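Household sorting point in Bredolholm gets more things than it planned for

The sorting point for used household goods in Bredolholm has received many more small items than it expected this autumn, and it asks the residents to pack them in a different way. The new rules apply to everyone who brings things to the building on the Rerness road, also to those who only come with one bag.

The point opened in September in the former paint store of the Zupan company. In the first weeks people brought mostly what was asked for, which was kitchen goods, bathroom articles and toys in a usable condition. Then the boxes became bigger and the content more mixed. In one box there can be a bowl, a hairbrush, half a roll of tape, a plastic toy and a charger from a telephone that is not made any more.

"We are happy with every box, I want to say that first," says Nikola Angelovski, who is responsible for the daily work at the point. "But a mixed box takes us a long time. If I open a box with only bowls, it is on the shelf in a few minutes. If I open a box with everything inside, I must decide about each thing alone, and I can be busy with it until lunch."

Until now the items were spread on tables before they went to the shelves. This did not work well with small and round objects. Rolls of tape went under the radiators, and lids were separated from their jars. For this reason the loose items now go first into a deep metal bin with sloping walls, where they stay together until it is decided where they belong.

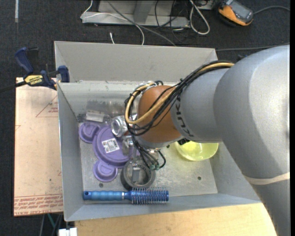

The bin does not solve the question of what to keep. Bowls and plates are the easy part, because they only need to be washed and checked for cracks. With tape it is more difficult. A roll that is nearly full can be given to the school or to the packing table, but a roll that has become hard goes to waste. Yeshi Berhe works at the packing table and tests each roll by pulling off a piece as long as her hand. When the tape tears two times, the roll is not kept.

Hairbrushes were the subject of a longer discussion. In the beginning they were accepted without conditions. Later some visitors said that they do not want to see a used brush beside the dishes, and the point understood this. Brushes are still welcome, but they must be clean, without hair, and they are put on a separate shelf near the door together with combs and mirrors. Wooden brushes that have been in water for a long time are not taken.

Plastic things are the largest group. Many of them arrive with a sticker from the shop or from an earlier sale, and the text on it is often so small that it is hard to read. Angelovski asks people to leave such stickers where they are. "It can say what the material is, or for which age the thing is meant," he explains. "When somebody scratches it off to be polite, we have lost the information. We can remove it ourselves with a little oil."

For parents this last point is important. Xiomara Thibodeaux, who lives in Tornden and comes to Bredolholm with her two sons, says that she looks for the label before she takes something home for the younger one. She found a set of cups at the point in September and a wooden train with 49 pieces, which she first believed could not be complete. It was complete. She has also brought things herself, mainly bath toys and plastic boxes from the time when her sons were small.

"My boys wanted to carry the bag," she says. "Then at the door they wanted to carry it home again - so we had a small negotiation."

The new packing rules are short. Small items should come in an open box or a basket, so that the people at the desk can see what is inside. Glass is packed alone and marked. Kitchen goods and bathroom articles are not mixed. A household can bring 4 boxes at one visit, and those who have more, for example after moving from a house, are asked to call first and agree on a time. Closed plastic bags are no longer accepted.

Electrical articles are also not accepted at present. The point had hoped to include lamps and kettles, but such things must be tested by a qualified person, and this person has not been found yet. Osvaldo Ruggiero, who repaired radios and mixers in Tornden until he retired, has offered to look at the lamps in the winter. An agreement is not signed, and the visitors are asked not to bring lamps because of this news.

The rent of the building is paid until the end of next year. The heating costs are higher than in the plan, mostly due to the large door, which stands open when boxes are carried in. A curtain of thick plastic strips has been ordered. It will be paid from the small income that the point has from its shelf of books, where each book has a price of 2 crowns. All other things can be taken without payment.

A second collection place in Rerness is under discussion. The municipality has looked at a room behind the library, but the stairs are narrow and there is no place to stop with a car. Nikola Obradović from the municipal office says that the room can be suitable for clothes and books, while the heavier items should continue to go to Bredolholm. He expects a decision before the spring.

A leaflet with the packing rules has been printed in 500 copies and lies at the library, at the health center and in the grocery store. It has a list of accepted items on the front and a drawing of a well packed box on the back. A version in larger letters can be asked for at the desk.

The sorting point is open in the afternoon. Boxes should not be left outside the door when it is closed, also not in dry weather.

8 November 2020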